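Tarunine shared workshop, arm build
Progress report to the Clovum small grants desk
Sunday, April 17, 2022
Prepared by Remzi Oral. Build partner: Ayane Hayashi.

Where we stand

You asked for a plain account of whether the money is buying anything. The arm moves, the gripper closes, and both cameras record. That is further along than I expected in November, when I wrote that I did not think two people with evening hours could get a usable arm out of this budget. I still have doubts, and I have tried to put them down next to the things that went well.

The grant was for 1512 dollars over two stages. The first stage is spent. The second has barely been touched, and I would like to keep it that way until the questions at the end of this report are settled.

The workspace

We set up next to the glass partition because the bench by the window was promised to another member. The spot has power and enough floor to walk around the arm. It also has a lot of shiny surfaces. Ayane argued that a machine meant for a home or a shared shop has to cope with glass and overhead lights sooner or later, so we may as well start there. I argued that "sooner or later" is doing a lot of work in that sentence. We stayed put.

The fixed camera is the weaker of the two. Its view is mostly pale panel, and the light reflected in it is far brighter than anything else the camera sees. The automatic exposure has to be locked by hand at the start of each session, and if one of us forgets, the recording goes dark.

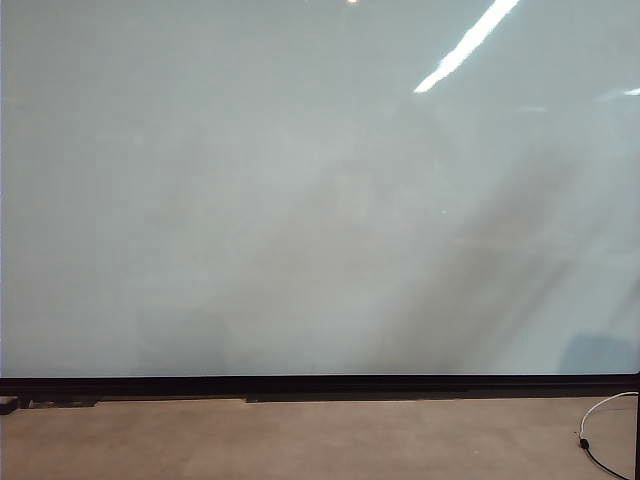
Fixed camera: panel with light streak, bottom rail, cable on the floor.

As a record of what the arm is doing, a view like that is worth nothing. I had asked for the camera to be moved before we bought the second mount. We bought the mount first. It cost little, but it should be counted as money spent in the wrong order.

The gripper and wrist camera

Most of the useful work since the last report went into the gripper. The first set of fingers, printed from the Nusley files, flexed so much that anything smooth rolled out sideways. Ayane redrew them with a thicker root and added a narrow black pad at the tip. We printed 6 sets before we had a pair that closed evenly, and I would not swear that the seventh would come out the same.

Our main test object is a slim white tube with a glossy body. It is a fair choice in that it is round, slick and easy to lose. It is a less fair choice in that we have now handled it so often that the settings have grown around it. When Ayane says the grip is good, she means it is good on this tube.

The wrist camera is mounted low and sees both fingers with whatever is between them. I was against it on grounds of weight. I withdraw that. It gives us a close view of the hold, and it shows how near the tube comes to things beside it, such as the tall black panel with the knurled knob. That clearance worries me more than the grip does. A knob that sticks out is exactly what an arm with loose joints will find.

The small print on the tube, on the other hand, does not come through. The application mentioned reading labels as a possible later use. With this camera I think that line should be dropped, and I would sooner say so now than in the final report.

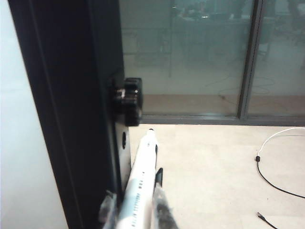
Open problems

Joint play. The elbow has more slack than the Ateş drive was supposed to leave us with. Tightening the belt helped for 5 sessions and then the slack came back. Ayane thinks it is the pulley. I think it is the printed housing – and if I am right, a new pulley will be wasted money.

Cables. There are still leads lying on the floor near the partition. We have both said we would route them properly. It needs an hour and a bag of clips, and it should be done before anyone else in the shop is invited to try the arm.

Testing. We have no written test that someone outside the project could run. Until we have one, please treat any statement that the arm "works", including mine in the first paragraph, as an opinion.

What we ask for

No new money. We ask for 6 more weeks before the second stage review, and permission to move the label reading budget to a metal elbow housing. Ayane will send the drawing and the quote separately. If the housing does not cure the slack, my recommendation will be to stop at the first stage and hand the gripper design to the shop.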